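Keeping Bread, Buns and Other Soft Things from Going Hard

Karim Alaoui

Posted 2018-11-12

I bake too much. There, I've said it. Every weekend there's a loaf, a tray of rolls and usually something filled, and there are only two of us at home, so over the years I've gotten pretty good at storing all of it and bringing the stale stuff back to life. A few of you asked for my notes after the rye bread post, so I've pulled them together (they were on the backs of envelopes, mostly).

Let it cool all the way

I know, I know – warm bread is the whole point! Eat some warm, by all means. But whatever you plan to keep has to cool completely on a rack first, and a big loaf needs a good couple of hours. Bag it early and you get a damp crust and mold by Wednesday.

Paper, cloth or plastic?

Crusty bread goes cut side down on the board for the first day, then into a paper bag. Soft sandwich bread and rolls go in plastic with the air squeezed out. I used a linen bag for years and I still love how it looks hanging on the door, but my loaves dried out in it by the second evening, so now it holds onions.

My bread box is an old Druretti that I bought at a yard sale for $4. The lid squeaks and the hinge is on its second screw. It works fine. Wipe yours out with a splash of vinegar every week or so and let it dry with the lid open, especially in summer.

Stay out of the fridge

Bread goes stale faster in the fridge than it does on the counter. If you can't finish it in a few days, freeze it. The exception for me is anything with meat or custard inside, and that goes straight in the fridge once it has cooled, no arguing.

Freezing

Slice loaves before you freeze them! I put a strip of parchment between every couple of slices so I can pry off what I want at breakfast without a butter knife and bad language. Rolls and buns get frozen on a tray first, spread out so they aren't touching, and then tipped into a bag once they're solid. Write the date on the bag. I use masking tape and a laundry marker, and I do it before the bag goes in the cold, when the tape still sticks.

Reviving a hard loaf

Run the whole loaf quickly under the tap (yes, really), then put it straight on the oven rack at 325°F until the crust feels crisp again. For half a loaf, wet the crust and keep the cut side as dry as you can. It has to be eaten that same day, and it will be, because the kitchen smells wonderful.

Soft white buns

An oven is too dry for these and a microwave makes them chewy the minute they cool. Steam is the way to go. Get the water properly going first, then add the buns and put the lid on. From the fridge I give them 5 minutes, and from the freezer more like double that, no thawing.

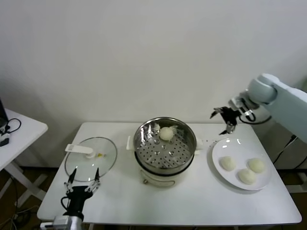 Stale ends and crumbs

Save every heel in a freezer bag. When it's full, dry the lot in a low oven and run it through the food processor. My Zarard is loud enough to send the cat upstairs, but it makes lovely even crumbs. Keep them in a jar and they're good for weeks. Rosemary and a bit of salt in the jar is very nice over baked pasta.

Bigger chunks turn into croutons or bread pudding. I save brioche ends all fall for the pudding we have in December, with far too much orange peel in it.

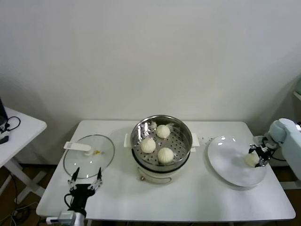 Reheating for a crowd is a different job from reheating for one, and I got it wrong for a long time by cramming everything in together. Soft dough swells as it heats, and buns that are pressed up against each other tear when you pull them apart. These days I'd sooner do two batches. Three buns with space between them, one toward the back, one on the left and one at the front right, is a nice easy load for a steamer basket like that one, and you can get tongs in without squashing those pleated tops. Keep the first batch under a clean dish towel while the second one goes in, and top up the water in between.

One more thing about lids. Tip them away from you when you open up, so the steam goes toward the wall and the drips don't land on the dough. A soggy patch on top of a bun won't come out again, however long you wait.

Next time I'll get to tortillas and pita, which have their own rules.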